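News > Press Releases > Film and Screenings

Print this page | E-mail this page

Plerkik Documentary Series Sets Festival and Community Screening Schedule

February 24, 2022 – Nolline Pictures today released the screening schedule for Plerkik, a documentary feature on the salt trade along a river valley and the families who still work its drying pans. The film will be shown at festivals and in community venues beginning this spring, with the final confirmed date in August. Distribution to non-theatrical venues will be handled by Bhuiyan Releasing.

The feature runs 94 minutes in its festival version. A shorter version of 60 minutes has been prepared for schools, libraries and broadcasters with a fixed slot. Both versions were finished from the same color grade and carry the same sound mix. The short version omits the chapter on river transport and shortens two of the interviews. No material appears in the short version that is not also in the long one.

The film takes its starting point from a ledger begun in 1774, which records the weight, buyer and price of each load leaving the valley. Pages from the ledger are read in voice-over at the start of each chapter. The readings follow the original spelling, and subtitles give a modern version where the wording has changed enough to cause difficulty.

Screening Formats

Venues may book the film as a DCP or as a high-resolution file for laptop or media server playback. The DCP is supplied on a hard drive in a padded case and should be ingested at least two days before the screening. The file version is supplied by download link. Bhuiyan Releasing will issue the link when the booking form has been signed and returned.

The sound mix is 5.1 surround with a separate stereo track. Community venues without a surround system should select the stereo track before playback. Selecting the surround track on a two-speaker system will drop most of the dialogue, which is carried in the center channel. A test reel with picture alignment and channel identification is included with both formats.

English subtitles are burned into the passages that are not in English. Full English captions for deaf and hard-of-hearing audiences are supplied as a separate file and may be switched on at the venue's request. An audio description track is in preparation and will be sent to booked venues when complete.
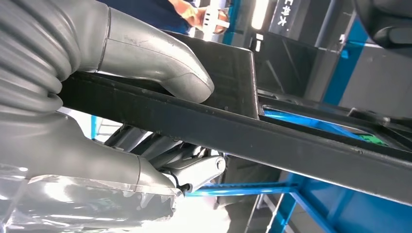
Community Bookings

Community groups, schools and libraries may apply for a single screening or a pair of screenings on consecutive days. The license covers one room and one audience per screening. Venues that wish to charge admission must state the ticket price on the form, and a share of receipts applies in place of the flat fee. Free screenings are charged at the flat fee only.

Applications must arrive at least 30 days before the proposed date. Shorter notice can be accepted for the file version when no festival holds a premiere claim on the region. Bhuiyan Releasing keeps the list of regional claims and will advise applicants if a date must be moved.

Each booking includes a poster file in two sizes, a one-page synopsis and a discussion guide. The guide lists questions by chapter and gives the running time at which each chapter begins, so that a group leader can pause the film if the session is to be split. Printed posters are available at cost – shipping is extra and is invoiced with the license.

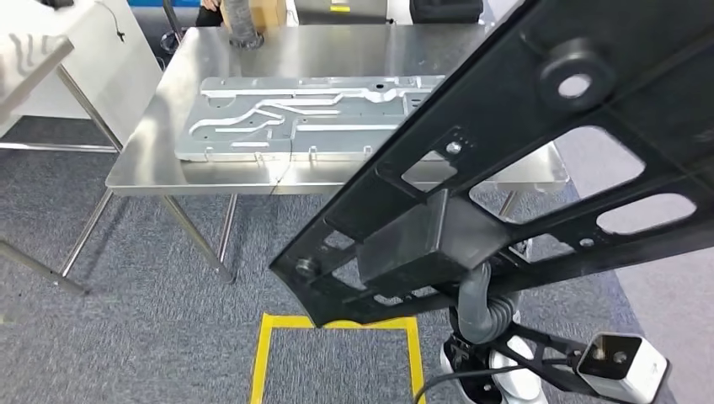
Aluminum plate with branching channels on a steel table.

Music and Soundtrack

The score was recorded by the Celine ensemble, a group of strings, reed organ and hand percussion. It consists of 37 cues, several of them under a minute in length. A soundtrack album containing the longer cues will be released in digital form ahead of the last confirmed screening. Venues may play the album in the lobby before and after the film without a separate license, provided the screening itself is licensed.

Press Materials

Stills, the trailer and a technical specification sheet are available to accredited press on request. Stills may be cropped for layout but may not be recolored. The trailer is supplied with and without subtitles. Reviews of the festival version are held until the first public screening in the region concerned – reviewers of the short version should name it as such and give its running time.

Requests for preview links should state the publication, the intended date of the article and the version required. Links expire after seven days and can be renewed once.

About Nolline Pictures

Nolline Pictures produces documentary features and short films on work, trade and local history. Plerkik is its third feature.

Print this page | E-mail this page

Related Releases

Plerkik Completes Final Sound Mix
Bhuiyan Releasing to Handle Community Bookings for Plerkik
Celine Ensemble Begins Recording Documentary Score
Nolline Pictures Updates Technical Requirements for Venues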